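Descaling the kettle, with measurements
09/03/2021

We moved to the Prerov Road flat in June and the water is much harder than I was used to. The kettle had a visible crust within a fortnight. Morag Purves, who lived here before us, left a box of citric acid under the sink, which I took as advice.

I had been using vinegar. It works, but it is slow, and the smell stays in the lid seal for a day or two. Citric acid has neither fault. My present method is 20 g of powder in 700 ml of cold water, brought to the boil once, switched off and left for half an hour. Rinse twice, boil a full kettle of plain water and throw it away. 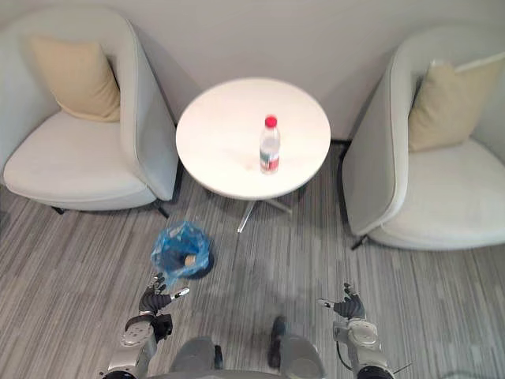

Does boiling the solution for longer get the scale off faster?

Only slightly, and it can make things worse. With prolonged heat, calcium citrate comes out of solution as a white film that is harder to shift than the original scale. One boil is enough. If a patch survives, repeat with a fresh batch at the same strength.

Gayan Jayawardena wrote to say he uses the acid at room temperature and leaves it overnight. I tried this on the old Semomura kettle and the result was much the same, although the spout filter needed a brush afterwards -- it always does.

Boil time for a full kettle went from 120 seconds over my usual figure to no difference I could measure. I now descale every six weeks. The shower head is next, and that one will have to come off the wall.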